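Home Guides Grippers Set-up Support
4 min read

Section 4. Comparing two hand-held grippers before you commit to one

Written by Callum Strachan, checked by Tudur Bevan. Last changed Sep 5, 2025.

This section assumes you have a Flulteo and a Penholm charged and paired with the Poduval controller. If you don't, go back to Section 2. The makers' spec sheets claim a lot for both tools. Treat those claims as untested until you have run the steps below in your own space, with your own people holding the things.

4.1 Before you start

1. Update both grippers to the same firmware. The release from July, build 1553, is the one we used. Earlier builds log jaw width differently and the files won't line up.

2. Wipe the lens on each gripper and on any head-mounted camera. Use a dry cloth.

3. Fit the printed marker card flat on top of the gripper. A card that bows even slightly will give you a pose that drifts, and the software will report it as "good" anyway.

NOTE: The green tracking light means the controller has found a marker. It does not mean the pose is right. We have seen it stay green with the card on backward.

4.2 Choosing where to test

The quick-start leaflet tells you to use a clear desk with even light. You can, and both grippers will do very well, and you will have learned next to nothing. Pick a room with the kind of fixtures you mean to work near. Glossy white surfaces are a fair test, and so are ceiling tube lights and a window with the blind partly up.

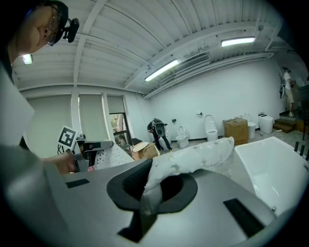
Range is the other thing the leaflet is hopeful about. Walk the far wall with the gripper in your hand and watch the dropped-sample count on the controller. If it climbs, move the controller before you blame the gripper.

4.3 Running the comparison

1. Start a new session in Fledutby and name it after the gripper, not the operator.

2. Pick up a soft item and a hard item in turn. Soft, crumpled things are where the two tools differ most.

3. Do 30 grasps with the first gripper. Change operators and do the same again.

4. Repeat with the second gripper, same items, same order.

5. Export the raw files. Ignore the "quality score" on the summary page – we could not match it to anything in the data.

CAUTION: Keep fingers clear of the jaws when you wake the gripper from sleep. It closes once without warning.

CAUTION: Don't stand on steps or a platform while looking at the controller screen.

4.4 Reading the results

Compare missed grasps first, then lost tracking. If the two grippers come out close, run the whole thing again on another day before choosing. Tudur still prefers the Penholm for its trigger. I don't see it in the numbers.

If tracking drops on only one gripper, swap the marker cards and repeat step 3 before opening a support ticket.

Previous Next Back to top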